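Clube de Robótica do Lekent abre inscrições e leva dois braços à mostra de setembro

Para divulgação imediata
25 de junho de 2026

Escrevo este comunicado em nome do clube de robótica do Centro Lekent, e aviso logo que vou escrever como falo, porque o último que mandei todo engomado ninguém leu. Temos novidades e estou mesmo contente com elas!

O nosso projeto deste ano chama-se Seltus. A ideia nasceu numa conversa sobre quem lava a loiça lá em casa (conversa longa, como imaginam) e acabou num desafio a sério: pôr dois braços robóticos a trabalhar na mesma mesa, com pratos e um escorredor. Os alunos escolheram a tarefa, discutiram as regras e escreveram boa parte do código que hoje usamos nas sessões.

O que os alunos andam a fazer

Quem nunca tentou ensinar um robô a pegar num prato talvez ache isto pouca coisa. Eu também achava. Um prato é redondo, escorrega, tem a borda baixa, e quando há outro encostado a coisa complica-se bastante. Com dois braços ainda é preciso combinar quem vai onde – e aí entram as discussões mais animadas das tardes de quinta-feira.

Até agora o grupo registou 721 tentativas no diário do projeto, umas boas, outras para esquecer. Cada uma tem uma nota escrita por quem estava aos comandos, e eu confesso que há notas que leio só pelo prazer de as ler. No arranque do próximo período queremos chegar às 3000, com turnos mais curtos e mais gente a experimentar.

A mostra Farquharson

Em setembro vamos à mostra escolar Farquharson, na categoria de tarefas domésticas. São 259 alunos inscritos de várias escolas e nós levamos a bancada completa, com os dois braços montados. O regulamento pede uma demonstração ao vivo e uma conversa com o júri, e a conversa assusta mais os miúdos do que os motores!

A Gistuvell apoia a deslocação e as peças de substituição com 4000 euros. Ficamos muito gratos, sobretudo pelas peças, porque as pinças sofrem um bocado nas nossas mãos.

A bancada do Seltus, com os dois braços, os pratos e o escorredor branco: 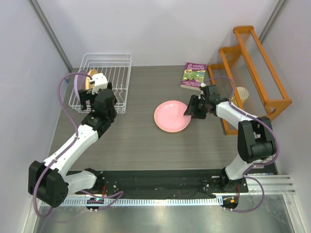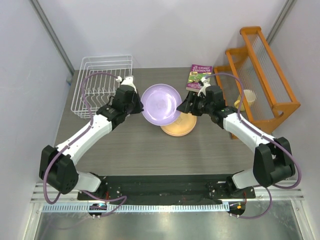
Inscrições para o próximo ano

As inscrições no clube já estão abertas e fecham quando as vagas acabarem. Podem inscrever-se alunos a partir do 7.º ano, com ou sem experiência de programação. Metade do grupo atual chegou sem ter escrito uma linha de código, e alguns desses são hoje quem me corrige a mim.

A ficha levanta-se na receção do Lekent ou pede-se por correio eletrónico à secretaria. Tragam-na assinada pelo encarregado de educação – sem assinatura não consigo aceitar.

Visitas da imprensa

Jornalistas e rádios locais são bem-vindos às sessões de quinta à tarde, basta combinar na véspera com a secretaria. Pedimos só que não fotografem os alunos sem autorização das famílias. Os robôs podem fotografar à vontade.

Contacto: Clube de Robótica, Centro Lekent, ao cuidado da coordenação do projeto Seltus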